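Jun 26, 2020

# Getting the house ready before a long trip (and coming home to one that doesn't smell)

We've been home from Ginting long enough now for me to have unpacked properly, which in our family means the last of the socks have found their way out of the side pocket. Several of you wrote to ask how I leave the house when we go away, so I've put it all down while it's fresh in my mind.

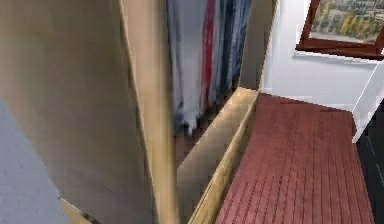
I start with the kitchen, a good week out, by cooking from the fridge and buying nothing but milk. It makes for some odd dinners (a curry of half a cauliflower and the end of a jar of chutney was a favourite last time), but there's so much less to throw away on the last morning. Anything that will freeze goes in the freezer with its name on masking tape. I do the vegetable drawer with warm water and a spoonful of bicarb, dry it well and leave it empty.

If you're turning the fridge off altogether, prop the door open with a rolled tea towel. I forgot once, before a long stay in Covasstead, and I can tell you that the colour of the door seal when we got back was not one I'd choose for anything. A paste of bicarb and water and an old toothbrush brought it back, but it took two goes and most of an evening.

## Drains and damp

Run the dishwasher the night before, then leave it ajar. Do the same with the washing machine and pull out the rubber seal to wipe behind it, where there's always a bit of grey fluff and usually a hair tie.

Pour a big jug of water down any sink or floor drain you don't use often. The water sitting in the bend is what keeps the smells down where they belong, and in a warm spell it can dry out while you're away.

Cupboards and wardrobes like a bit of air too. I leave our doors open a hand's width, and I never put anything away that's even slightly damp, raincoats least of all. Cedar blocks are lovely if you have them – give the old ones a light sand and they'll smell new again.

## Suitcases

I keep ours packed inside one another like those wooden dolls, with a cake of soap in the smallest. Before a trip I stand them open in the sun for an afternoon, and I rub a candle stub along any zip that's stiff. Wheels want a look as well. Ours came home from the Mallbridge ferry with so much thread wound around one axle that it had stopped turning, and a seam ripper had it free in no time.

## The last morning

My list lives inside the pantry door and hasn't changed in years:

- bins out and rinsed
- kettle and toaster unplugged
- tea towels and dishcloth in the wash, never left hanging wet
- houseplants watered and moved back from the window
- clean sheets on the bed

Please do the sheets. You'll walk in at some dreadful hour with sand in your shoes and you will be so glad of them!

Next time I'll write up the washing when you get home, including how I got sunscreen out of a white linen collar in Cekero with nothing but dish soap and a hotel basin.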